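Covton Swap Shop Returns in September With Twice the Room and a Mending Corner

COVTON – The Covton Swap Shop is coming back this September, and it's moving into the old Sandhu Hall on the river side of town! The free clothing and toy exchange will run for 30 days in a row, with doors open from 10 a.m. to 6 p.m. and a late evening each week for people who work days.

Last year's swap took place in a single room at the library and filled up fast. By the second week, 385 households had signed up, and the line for kids' winter coats went out past the bike racks. Sandhu Hall has 2 large rooms, a ramp at the side door and plenty of parking behind the building, so strollers and wheelchairs should have a much easier time of it.

The rules are the same as before. Bring in clean clothes or toys that still have some life in them, get a point for each item, and spend your points on whatever you like. Points carry over for the whole month. Families who have nothing to bring can pick up a starter card at the front desk, no forms and no questions.

T-shirts were the most swapped item last year by a mile – plain ones, band ones, faded vacation ones, and a big stack from a long-gone Covton softball league that found new owners in a single afternoon. Printed shirts will have their own racks this time, sorted by size, so you won't have to dig.

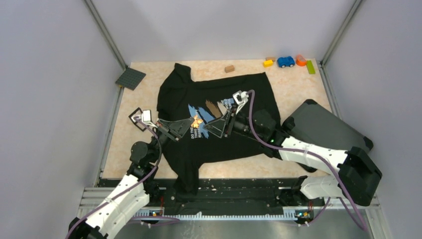

New This Year: The Mending Corner

Loose hem? Missing button? Grorex, the fabric and thread store on Mill Street, is lending sewing machines and paying for two menders to be on hand every afternoon. Small fixes are free and most can be done while you browse. There will also be short lessons for anyone who wants to learn how to patch a knee or darn a sock, and kids are welcome at the table with a grown-up.

Flollex, the laundry on Depot Road, will wash and dry donated items that come in a little dusty from the attic. Please mark those bags "needs wash" and leave them at the side door.

The swap hopes to pass 2000 items traded this year. Anything left at the end goes to the Covton school clothes closet, which takes all sizes through adult XL.

Drop-off begins the last week of August at the library. Shoes, bedding and car seats can't be accepted.

Comments

riverside_mom: So happy about the parking!! Are puzzles ok if one piece is missing?

tk58: Please put the coats somewhere other than right inside the door this time. It was a traffic jam.

Covton Swap Shop: @riverside_mom Yes, just write it on the box. @tk58 Coats are getting the back room!

hemlinehattie: I have a bin of buttons I'd love to give the mending table. Can I bring them to Grorex or should I wait for opening day?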